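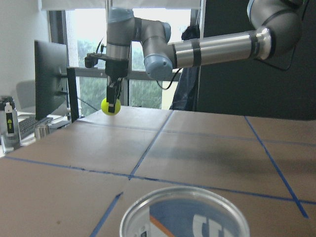
Cardboard has held up better than I expected as a cover for the big table, so I'm going to answer Xiomara's questions from her message and then say what I would do differently. The panels are plain light brown cardboard laid over the top, with blue painter's tape run across in both directions so the surface is divided into rectangular sections. I keep a round clear plastic container near the front edge for whatever small stuff is out at the time. The desk with the monitor and keyboard is right behind it, and I wanted that left alone.

On December 12, 2023, Xiomara Kowalczyk wrote:
> I have a work table at the Plinley building that is about to get
> a lot of use and I don't want to ruin the top. Golshifteh, you
> mentioned in September that you had covered yours with cardboard.
> Did you glue it down? Does the tape leave marks? And is it worth
> buying a real mat? Branano has one for large tables but it has to
> be cut to size, and I don't trust myself with that.
>
> Also, how do you keep things from wandering all over the table?
> Ours ends up as one big pile.

No glue. The panels lie flat under their own weight and the tape does the rest. I cut up shipping boxes that I had been saving, opened them along the glued seam and used only the large faces. Anything with a fold in it went in the recycling, as a crease makes small things roll toward it.

Tape: I have not had marks from the painter's kind. I did get marks from packing tape on an older table, and it took most of an afternoon to get the gum off. Where tape touches the table itself I change it every couple of months. On top of the cardboard it can stay until it looks bad. When you pull it off cardboard it will take a layer of paper with it, so put it where you want it the first time.

The mat: I looked at the Branano one and also one from Hegde. Either would be nicer to write on. I didn't want to worry about cutting into it, so I passed. If you spill a lot, get the mat. Cardboard is no good once it has been soaked and you will be replacing that panel.

Keeping things in place: the tape lines help more than you would think. I give each kind of thing its own section. A tennis ball or anything else round goes back in a container at the end of the day or it will be on the floor by morning. Drinks stay on the desk side.

If I did it again I would measure the table before cutting. I had to redo one whole side when the panels came out a finger's width short.

I still have a stack of flat boxes left from the Itevik move, more than I can use. Xiomara, you are welcome to them if you can pick them up. They are clean and most are the large size.

Golshifteh Mazandarani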